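How to bottle a small batch of porter without wrecking it

Bottling day. Everyone hates it, I kind of like it. Notes below are for a 3 gallon batch of my Skudum porter but any normal strength ale works the same way. Scale the sugar, leave the rest alone.

Before you start

Check that the beer is done. Same gravity reading two days apart, or three if you're nervous. If it's still dropping, put the lid back on and go do something else. Bottling too early is how you get gushers, or worse, glass in the closet.

Move the fermenter to the counter the night before so the gunk settles again. Don't carry it over and start siphoning right away, I've done it, the last few bottles were mud.
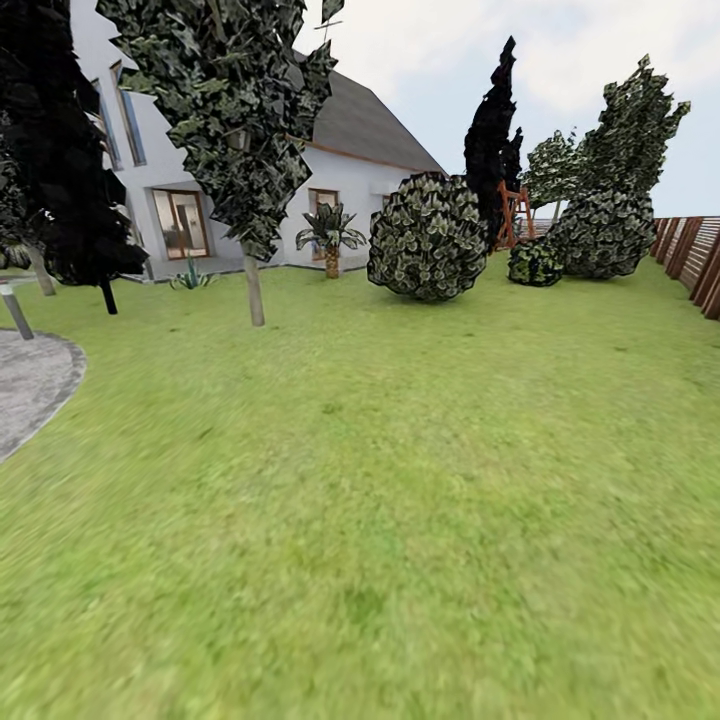
What you need

- bottling bucket with a spigot
- siphon and hose
- bottling wand
- caps, capper
- clean bottles, brown ones, no twist-offs
- table sugar or corn sugar
- no-rinse sanitizer
- kitchen scale that does grams
- towel. Two towels

Step 1. Clean, then sanitize

Two different jobs. Clean first. Hold every bottle up to the light and look at the bottom, any ring or fuzz and it gets soaked and brushed. Then sanitizer in everything, wand included, and take the spigot apart. The spigot is where the nasty stuff hides. Vasylyna Palamarchuk from the Grurnerstead homebrew club had three sour batches in a row before she took hers apart, and she said she could smell it from the sink.

Foam left in the bottle is fine. Don't rinse it out.

Step 2. Sugar

Weigh it, don't scoop it. For this batch I use 60 grams of table sugar, boiled a few minutes in a cup of water. Cool it with the lid on. Porter doesn't want to be super fizzy, if you like yours livelier go up a little, not alot.

Pour the syrup into the empty bucket first.

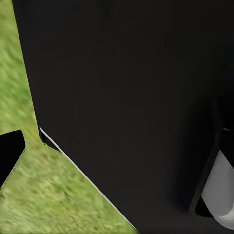
Then rack the beer on top of it, hose curled along the bottom so it swirls and mixes itself. No splashing. Oxygen now means wet cardboard later. Give it one slow stir with a sanitized spoon if you don't trust the swirl. I never do trust it, so I stir.

Stop the siphon before you hit the sludge. You'll lose half a bottle. Let it go.

Step 3. Fill

Wand to the bottom of the bottle, press, fill right to the brim, lift. Pulling the wand out leaves the correct gap. Set a cap loosely on each one as you go and crimp them all at the end. Tyson Lévesque fills over the open dishwasher door so the drips land somewhere useful, good trick, stole it.

Fill one plastic soda bottle too. Squeeze it every few days. When it's rock hard your carbonation is close. 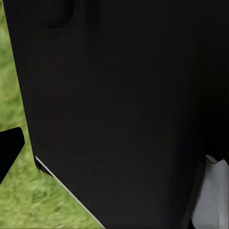 Step 4. Wait

Room temp, dark, two weeks. Three is better for porter. Then chill one bottle overnight and try it. Flat? Give the rest another week somewhere warmer and tip them over once to wake up the yeast. Too fizzy, get them all in the fridge now and drink them soon.

Label the caps with a marker. I write S for Skudum and the batch number. Last December I skipped it and served a mystery stout to people who asked for pale ale.

Pour slow, leave teh last half inch in the bottle.

Stout version with the oats is next, when I get to it.

© Wodley Homebrew Notes | Contact | Back to top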